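Prices checked Sat 22 December

## Nyberg two-arm laundry station: what the quote leaves out

Trindcombe lists the Nyberg station at $817 a month on a lease. Read the second page before you get excited. Setup is a one-time $2,583, the contract runs 12 months at minimum, and the gloves that go over the hands are sold as "wear parts," meaning you buy them.

The sales sheet says it "handles mixed household textiles." We'd want to know which ones. Thin slippery cloth is a different job from a bath towel, and a sock is a different job from a skirt. Ask for a trial with your own laundry, out of your own bags, and stay in the room for it.
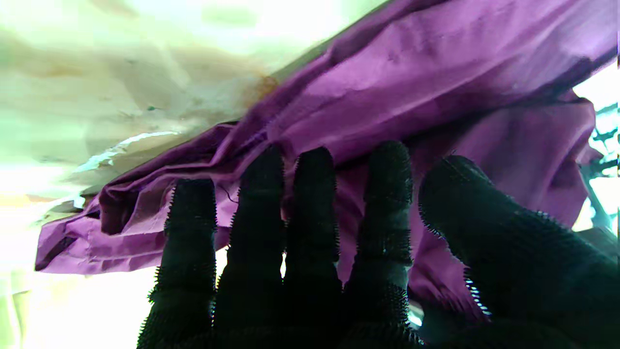
Fingers and thumb against thin purple fabric; a skirt, a pink sock and a paper bag on the marble table.

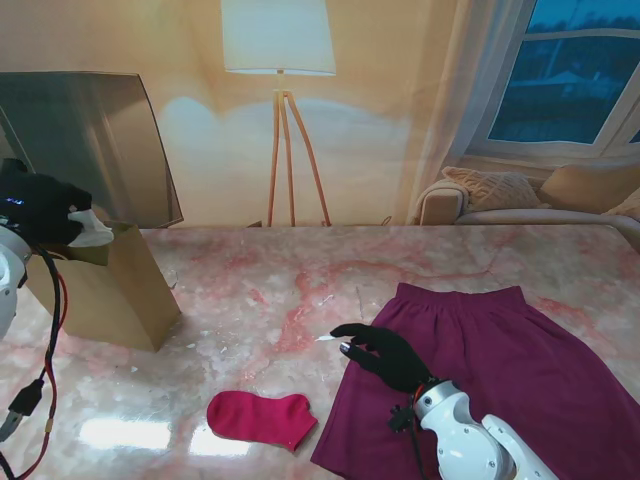
Things to get in writing:

- Pieces per hour, counted over a full shift. The sheet says "up to 20 times faster setup," and setup is not what you're paying for.
- Price of a pair of replacement gloves, and how long one pair lasted at a site like yours.
- Who comes when a hand stops working, and how soon.
- Whether software updates stay free after April. The Trindcombe page says yes, the lease says "subject to review."

Zostura's station costs more to set up but includes the gloves. Plinico won't quote without a site visit, so we left it out of the comparison.

If you wash fewer than a few loads a day, keep your money for now. A folding table and another pair of hands will still cost less to try.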